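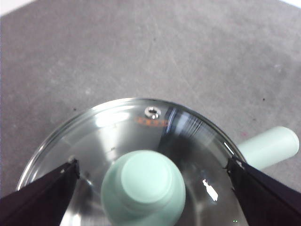

September 9, 2020

I have been asked to write the rules. This is what happens when you complain in a meeting. I said, out loud and in front of people, that we had no agreed way of telling whether a lid pick had gone well, and by lunch I was the owner of a file called "Handling Practice, Draft 1."

For those who don't follow this blog for the work stuff (most of you come for the bread, I know), I spend my days at Haverford teaching an arm to do kitchen chores. Lately that means lids. Lifting them, putting them back, lifting them again. We have 844 recorded attempts, and I can tell you with confidence that 93 of them are labeled "ok??" with two question marks. The question marks are mine. I was tired in February.

So, the draft. It's short, and I'm posting the parts people argued about.

**A lid is not "on" until it is seated.** Glass lids are liars. They'll sit a little high on one side and look perfect from straight above, where the wrist camera lives. The rule now says the operator checks from the side before marking a success. Desmond Van Dusen pointed out that this means standing up. Yes, Desmond.

**Go for the knob.** Both fingers, one on each side, closing evenly. No grabbing the rim, no pushing the lid along with a fingertip until it gives up. I wanted to ban rim contact outright, but the fingers on our gripper are wide and the approach is tight, so a brush against the glass is allowed and gets written down. A squeeze against the glass stops the run. I spent most of an afternoon on the difference between a brush and a squeeze, and the current wording is "if you winced, stop."

**The handle counts as an obstacle.** Pots with one long handle get turned to a new angle every few runs. We used to leave it pointing the same way all day, and the arm got very good at pots whose handles point the same way all day. It then met a pot from the Merken office, handle on the other side, and drove straight into it like a shopping cart.

**Shiny things get their own note.** Reflections on glass move when the arm moves, and the vision software (we use Zivbridge, I have feelings about it) will now and then fall in love with one. If the lamp has been moved, say so in the log. If you moved the lamp, say that too. There's no punishment. I just want to stop finding out from the data.

**Stop means stop.** Whoever is nearest can hit it, with no explaining until afterward. The old habit was to shout "is it supposed to do that?" across the room, and by the time somebody answered, it had done it.

**Nothing gets deleted.** Bad runs stay in, marked bad. This one was the real fight. There's a strong human urge to tidy up before anyone looks, and I have it worse than most. But a folder of 500 perfect picks tells you only that someone cleaned the folder.

What I couldn't get through was a wipe-down rule for the gripper pads. I proposed every 242 cycles, a number I got by looking at when they'd last seemed grubby, and was asked for my reasoning. That was my reasoning. It's been moved to an appendix, where it will live with my paragraph on the Bomier cart and its one bad wheel.

Draft 2 is due as soon as everyone sends comments. So far I have one, from Desmond, asking if he can check the lid while sitting on a taller stool. I've said he can try it, provided he writes down the height of the stool.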